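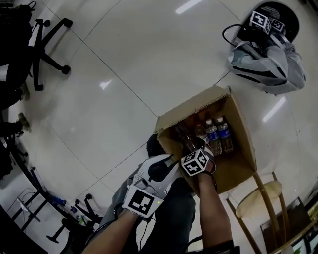

Left-hand gripper and right wrist cube at the bottle box, open day floor.

Filed under: Datasets / Manipulation / Events

Lutau Open Day Bottle Set: data card

Maintained by Kiều Vũ for Lutau
Card last revised Jul 8, 2023

Summary

This set holds 305 recordings made at the Lutau open day in February, when the lab put its handheld demonstration kit on the floor and let visitors try it under supervision. The task is bottle handling in and out of an open cardboard box. Recordings were made from a head-mounted camera, with pose tracking on both hands. Total size after compression is 832 GB.

The set was not planned as a training resource. We ran the kit to show people how we collect demonstrations for the arms, and kept the recordings of those who signed the release. Afterwards there was enough in it that the Shearer group asked for a copy, so it has been tidied up and given this card.

What was demonstrated

The person wearing the kit works with a gripper in the left hand and the bare fingers of the right. The gripper carries a flat fiducial marker on its back, near the handle. The right wrist wears a strapped cube with markers on it. In the caption picture the box holds clear plastic water bottles and brown glass ones, which is the mix used for the "mixed" sessions. Other sessions used one kind only.

Visitors were given one of these instructions, read aloud by staff:

- take a plastic bottle out with the gripper and stand it on the floor
- take a glass bottle out with the gripper, right hand steadying the box
- put everything back, in any order
- free play, two minutes

We did not correct technique once a recording had started. Some visitors used the right hand for the whole job and the gripper barely moves. Those recordings are kept and carry the tag right_only.

Site and setup

The open day ran over the ground floor of the Cotwood building. Our station was in the shared office area, on pale grey tile, with the ordinary furniture pushed back but left in view. Expect office chairs, bags, cables and other people's legs in the background. There was no backdrop and no attempt at a clean workspace. The box sat straight on the floor and was free to tilt and slide, and it does so in a lot of the recordings.

Lighting was the overhead office lighting. The tile is glossy and shows the ceiling lights as bright streaks, which move when the wearer's head moves. If you are doing any thresholding on brightness, mask the floor first. Marker detection on the wrist cube holds up well against the tile. The flat marker on the gripper is lost more often, mainly when the wearer rolls the wrist outward.

Contents

Each recording is a folder with the following:

- head.mp4, the head camera view
- left_pose.csv, gripper pose where the marker was found
- right_pose.csv, wrist cube pose where the cube was found
- width.csv, gripper opening
- notes.txt, typed by staff at the station, often blank

Folders are grouped under plastic, glass, mixed and free. Naming is the group followed by a running number. The numbers have gaps where a recording was withdrawn or the release was not signed, and we have not renumbered.

Poses are given relative to the head camera. There is no fixed world frame. We had meant to tape a reference board to the floor but it got walked on during setup and was put away.

Known problems

The head camera strap was loose for the first part of the day and the view drops towards the wearer's lap in 80 of the recordings. They are tagged low_view. The hands are still visible in most of them.

The gripper opening reads slightly high after the battery change. We have not applied a correction. If you need true widths, use the fully closed reading at the start of each file as your zero.

In 7 recordings the right_pose.csv file is present but empty. The logger was not started. The video is fine.

Notes are in whatever style the person at the station felt like using. "Good" means the task was finished. "OK" seems to mean the same thing. "Again" means the visitor asked for another turn and the next number is the same person.

Clear plastic bottles are hard to segment against the light floor once they are out of the box. The blue caps and labels help. We had no trouble with the brown glass.

Processing

Video was trimmed at both ends to remove the fitting and removal of the kit. Audio was dropped. Faces of bystanders were blurred with an automatic pass and then checked by hand. Backs of heads were left alone. If you find a face we missed, send the folder name and time and we will fix it in the next version.

Pose files were produced with Skutix, using the default settings except for the marker dictionary. No smoothing was applied. Frames where a marker was not found are left blank in the file and are not interpolated.

Suggested use

Good for testing hand and gripper tracking in a cluttered room, and for looking at how first-time users behave with the kit. We would not train a policy on it alone. The operators had no practice, the box position is not controlled, and success was judged by whoever was standing nearest.

There is no official split. If you make one, split by wearer and not by folder. The wearers.csv file in the top directory gives an anonymous code for each.

Access

Internal to Lutau and to Shearer for now. Outside requests go to Kiều Vũ with a short note on intended use. The release signed at the open day covers research use only and does not allow the video to be reposted. Stills may be used in talks if no bystander can be recognized.

Changes

v1.1: low_view tag added, two misfiled glass recordings moved out of mixed, this card rewritten.
v1.0: first copy, sent to Shearer on a drive.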